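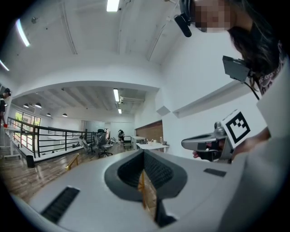 Hair getting caught when wearing gear on head and shoulder

I work in an open-plan office and for most of the afternoon I have a small black piece by my head and a gray box on a mount near my shoulder, with a cable running down from it. My hair is long and dark and I wear it down, past the shoulder like in the photo, so it ends up right next to the box. By 4 pm there is a knot on that side and I lose some hair every time I take things off. I also hold a controller in one hand the whole time, so I can't keep pushing it back. A high ponytail doesn't work, it presses on the strap. I tried a Fletus clip, the flat kind, and it slid out twice in one shift. Any ideas that don't involve cutting it?

Asked in Hair and Workwear, Duvovthorpe
Viewed 1511 times

2 people found this question useful

Accepted answer

Low braid, started at the nape, and pulled over to the shoulder that doesn't have the box on it. Don't start it higher than the bottom of your ears or you get the same pressure you had with the ponytail. Tie the end with a fabric covered elastic and put a second one halfway down if your hair is slippery.

Order matters too. Braid first, then the shoulder mount, then whatever goes on your head. Taking off is the reverse. If you put the mount on with your hair loose and try to tidy up afterward, some of it will already be underneath.

For the cable, run it down the front of your arm or clip it to your shirt below the collar so it has a little slack. A tight cable drags across your hair each time you turn your head. A loose one loops around it — leave enough to look over your shoulder comfortably and no more.

I wore a radio on my shoulder for two years in the Virkley warehouse and this was the only thing that lasted a full shift.

Answer 2

Buff or a thin headband. I use a Moser one, but any stretchy tube will do. Put it around your neck, pull your hair through and then bring the tube up over it so the hair is held inside at the back. It gets warm in summer. A silk scarf is cooler but slips.

Answer 3

just put it in a bun

Comment on answer 3: She said a ponytail presses on the strap, a bun will be worse unless it's very low.

Comment on accepted answer, from the original poster: Tried the braid on Wednesday. No knot, and the second elastic helped. I still have to work out the cable, mine is pretty short.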